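3.2 Taking away and staying: how customers explain the cup

Most of the tea shops in our sample offer a paper cup also to people who sit down.

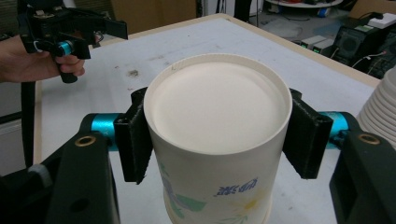
Figure 4. Paper cup with printed text and leaf-like shapes.

Rocío Zepeda answered our first question by saying that she never asks for porcelain, as a paper cup lets her leave when she wants and she does not feel she owes the shop an hour. Similar answers came from 13 other customers, mostly in the morning. We call this the open exit – the drink is bought, but the length of the visit stays undecided.

The shops see it differently. At Jullivau the manager considered washing up to be the main cost, and at Jadoon we were told that two shelves of porcelain had been given away in August. Neither shop had asked its customers before the change.

We collected nearly 300 short interviews, of which 60 were made with people who visit the same shop every day. In this smaller group the attachment to porcelain was stronger than we expected. Piroska Pintér, for instance, drinks her tea at the counter and brings her own cup from home. She did not describe this as a matter of waste, but of taste. We return to such cases in section 3.4, where the question of deposit is also treated.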